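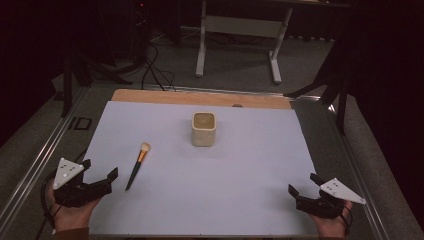

Figure 11. Hand-held grippers at the start position, with cup and brush laid out.

Section 2. Before each run with the hand-held grippers

Read this section before using the Wirner grippers at the Erkbridge bench. It applies to every operator, including visitors.

1. Put a plain sheet of paper on the board. Replace it if it is torn or marked.

2. Put out only the objects named on the task card. Keep them at least 100 mm from the edge of the board.

3. Check both marker plates. Each plate must be firmly fixed and clean. Wipe with a dry cloth only.

4. Let the cables hang freely at each side. They must not cross the board or wrap round the wrist.

5. Hold one gripper in each hand, with the jaws pointing in towards the work. Wait for the start tone before moving.

Note: Fold back loose cuffs. A sleeve that covers a marker plate will spoil the tracking, and the run has to be repeated.

CAUTION: Keep fingers out of the jaws. Do not squeeze a gripper on glass or ceramic harder than is needed to lift it.

CAUTION: Look where floor cables run before you step back from the bench.

6. After the run, put both grippers down on their rests and write the run number in the Bogale log. If an object was dropped, enter code 389 and check it for chips before it is used again.

Do not adjust the tripod or the rails between runs. If either has been knocked, stop and carry out the full calibration in the Hotton bench guide.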